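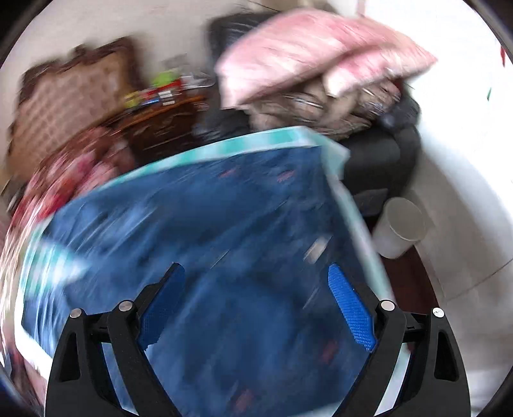 Page 9

How do you keep a quilt straight inside its cover?
Asked by Svenja Wiegand, Ferville
4 min read – 30 comments

Hello everyone, I hope someone can help me with a thing I've fought with for years! We have a big quilt, dark blue with a teal and white checked border, and every time I make the bed one corner ends up folded over and the rest goes slanting off to the side. I pull on the left, the right goes crooked. I pull on the right and, well, you can guess. It takes me 40 minutes to do a bedroom that my mother did before her coffee got cold. Is there a trick to it?

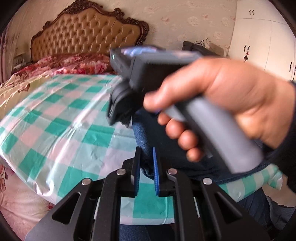 Checks, roses and the tufted headboard

Ildikó Szekeres answered:
Oh Svenja, I know this so well! Start at the headboard end and forget the sides for now. Take the two top corners, lay them level with each other, and put the pillow down on the edge to hold it – a good heavy one if you have it. Then walk to the foot and give one long, slow pull toward you. Small tugs only make new wrinkles. If your fabric is a bit glossy it will slide, and a cotton blanket underneath helps a lot with that. I also use the checks as a guide, because if one row runs even with the mattress, the whole quilt is straight. It gets quicker, I promise, and do let us know how you get on.
17 found this helpful

Knut Böttcher answered:
Get a smaller quilt.

Finn Sperling answered:
I agree with Ildikó about the top corners. We sewed ties inside the corners of ours in October and it has stayed put since then, even with the dog. Any ribbon will do, mine came off a cake box.

Shares: 9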